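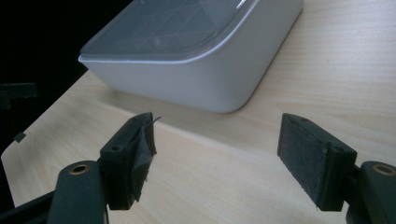

Figure 4. Hand gripper and lidded container on the practice table.

Section 4. Recording Practice Runs with the Hand Gripper

This section covers the container task used by the Silten robotics club. Read Section 3 (charging and card setup) first. The task takes two students: one holds the gripper, one runs the laptop and the log sheet. Change roles after each block of runs.

4.1 What you need

Hand gripper with both finger pads fitted
White plastic container with gray lid
Practice table, cleared
Club laptop with the Udotis recorder installed
Log sheet and pencil
Spare felt pads and the small screwdriver (top drawer of the parts cabinet)

4.2 Checking the finger pads

1. Hold the gripper with the fingers pointing away from you and the trigger released.
2. Look at the inner face of each pad block. The felt should lie flat and reach the corners.
3. Look for frayed edges, loose fibers and lifting corners. In Figure 4 the left pad is frayed and partly peeling. The right pad has clean edges.
4. Press down any lifting corner with your thumb. If it comes up again, replace the felt as described in 4.3.
5. Squeeze the trigger slowly until the pads meet. Release it. Both fingers should return to the fully open position without sticking.
6. Check the brass-colored rings at the ends of the finger arms. Wipe off dust with a dry cloth. Do not oil them.

Note: A pad with a fuzzy surface can still be used. Wear on the edges matters more than wear on the face.

Caution: Do not pull loose fibers off by hand. Trim them with scissors. Pulling can take the rest of the felt with it.

4.3 Replacing a felt pad

1. Turn the gripper off and take out the battery.
2. Remove the screw from the pad block and slide the block off the finger. Put the screw in the magnetic tray.
3. Peel off the old felt. Scrape the remaining glue with the plastic scraper, never with a blade.
4. Cut new felt using the card template marked PAD. The template is the same for left and right.
5. Stick the felt on, starting at one short edge, and press it flat.
6. Leave the block under the weight for 300 seconds.
7. Refit the block. Tighten the screw until it stops, then no further.
8. Write the change on the log sheet with your initials and the side (L or R).

Caution: The blocks crack if the screw is overtightened. Spares come from Hovberg and take weeks to arrive. If you crack one, tell Nuala Ó Dálaigh the same day.

4.4 Placing the container

1. Clear the table, including pencils and drink bottles.
2. Put the lid on the container and press it down on all sides.
3. Set the container toward the back of the table, well clear of the edge.
4. Stand at the front of the table. Hold the gripper low with the fingers open and pointing at the container.
5. Ask your partner to check the live view on the laptop. Both pads should show at the bottom of the view, with the container behind them. Part of the lid may be out of view at the start. It should come into view as you raise the gripper.
6. Turn on the overhead lights and leave them alone for the rest of the block. A soft shadow around the base of the container is fine.

Note: Left and right always mean left and right in the live view. Log sheets filled in from the other side of the table have to be redone.

4.5 Recording a run

1. Laptop partner: open the recorder, choose Container from the task list and enter the run number. Runs are numbered straight through the school year. The first run of this block is 1177.
2. Laptop partner: say "recording" when the red bar appears.
3. Gripper partner: wait for a count of two, then move toward the container at a steady pace.
4. Close the fingers on the raised rim of the lid. Stop squeezing when the pads touch on both sides.
5. Lift the lid straight up, move it to the right of the container and set it flat on the table.
6. Open the fingers, back away to the starting position and say "done."
7. Laptop partner: stop the recording and mark the run Good, Retry or Drop.
8. Put the lid back by hand before the next run.

Keep your free hand out of the view from step 2 until the recording stops. If the lid slips, do not try to save it. Let it fall, finish the motion and mark the run Drop. Dropped runs are kept and used.

Caution: Do not lift the whole container by the lid. The lid can let go without warning.

4.6 After the block

1. Copy the runs to the folder named Gounder on the club drive. Wait for the copy to finish before closing the laptop.
2. Compare the last run number on the log sheet with the last file in the folder. If they differ, find the missing run before anyone leaves.
3. Check both pads again as in 4.2.
4. Hang the gripper on its hook with the fingers open. Storing it closed flattens the felt.

The club needs 171 good runs of the container task by the end of October. At the last count there were 68. Diarmuid Keane keeps the running total on the whiteboard; give him your log sheet when the block is finished.

Continue with Section 5, Sorting and Trimming Runs.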